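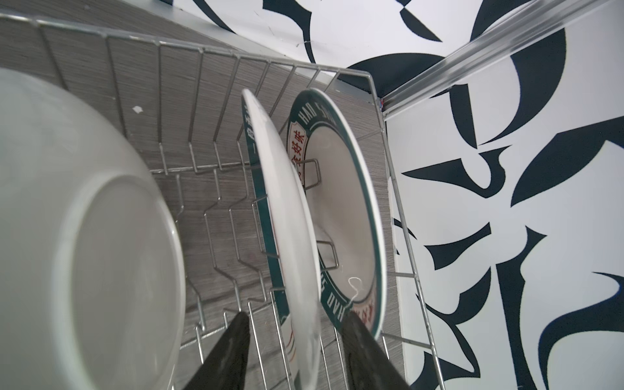
Oľga Slanina reports that her plates leaned into each other until she moved the bowls to one end, and asks whether the divider was fitted the wrong way round. It was not. The spacing is correct for flat plates, and deep bowls have to be loaded as described in section 4.2.

4. Loading the Zunent dish rack

These instructions apply to the Zunent 552 and Zunent 559. The two models differ in length only. The drip tray (Staklow, sold separately) fits both.

4.1 Before loading

1. Set the rack on a level surface next to the sink. All four feet must touch the counter.
2. If a drip tray is used, slide it in from the short side until it stops. The spout must point toward the sink.
3. Check that both ends of the zigzag divider are hooked over the lower rail. Press down at each end until the wire seats.
4. Scrape and rinse the dishes. Food left on a rim will stick to the wire as it dries.

Note: The divider is supplied unhooked. See section 3 for first assembly.

4.2 Plates and bowls

1. Load bowls first, at one end of the rack. Stand each bowl on its rim edge with the foot ring facing outward.
2. Leave one slot free next to a deep bowl. Large bowls may need two.
3. Load plates on edge, one to a slot, starting beside the free slot. Lower each plate straight down until it rests in the bend of the divider.
4. Face all plates the same way. A plate with a wide rim will tilt slightly; this is normal.
5. Put plates of the same diameter together. Small plates placed between large ones are hard to lift out and chip more often.
6. To unload, start with the last plate loaded and lift straight up. Do not pull a plate toward you through the tines.

CAUTION: Do not put two plates in one slot. The contact surfaces stay wet and the upper rims may knock together.

CAUTION: Maximum load is 20 plates on the 559, evenly spread. Do not hang pans from the tines.

4.3 Decorated and printed dishes

Restaurant-type plates with a colored border or lettering on the rim can be loaded in the same way as plain white plates. If the print lies on top of the glaze (it can be felt with a fingernail), keep the printed face clear of the wire.

1. Place decorated plates next to each other, faces in the same direction.
2. Let them drip dry, or blot with a soft cloth. Do not rub the print with a scouring pad.
3. Remove lint from the plate before stacking it in the cupboard. Terry cloth sheds more than flat-woven cotton.

4.4 Cleaning the rack

1. Empty the rack and unhook the divider.
2. Wash the wire with warm water and dish soap. Use a bottle brush for the bends.
3. Rinse and dry with a cloth.
4. For lime deposits, apply white vinegar diluted with an equal part of water, wait five minutes, and rinse well.

CAUTION: Do not use chlorine bleach or steel wool. Both can cause rust spots on stainless steel.

4.5 Spare parts

Divider, 552: order no. Z-4000-A
Divider, 559: order no. Z-4000-B
Feet, set of four: order no. Z-4000-F

Parts are supplied by Holub. State the model number stamped under the front rail when ordering.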